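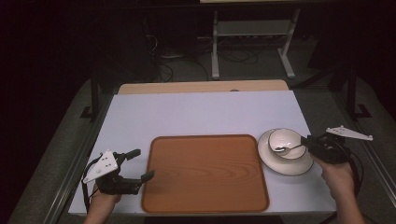

Pandik says it would sooner show a robot how to clear a table than write the steps out, and its trainees at the Hosudard workshop now do that every day.

27/02/2019

Jarman, the hand-held gripper project run with Skonwood, has grown to 17 trainees, and we're thrilled! Each works with 2 grippers, one per hand.
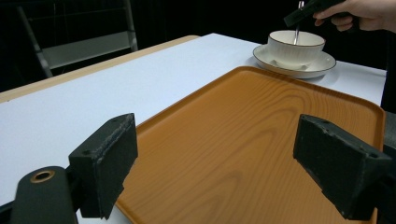
Tray, cup and saucer during a Jarman demonstration.

Up to 2000 demonstrations will be shared with our partner labs by November. 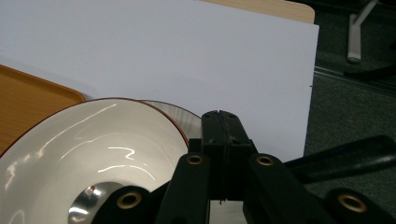 Close work at the bowl.

Tableware comes first, then a move into the neighbouring room for

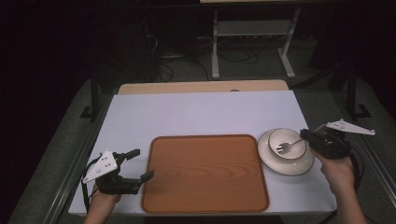 folding and sorting, with 14 new tasks planned.

Filed under: News / Robotics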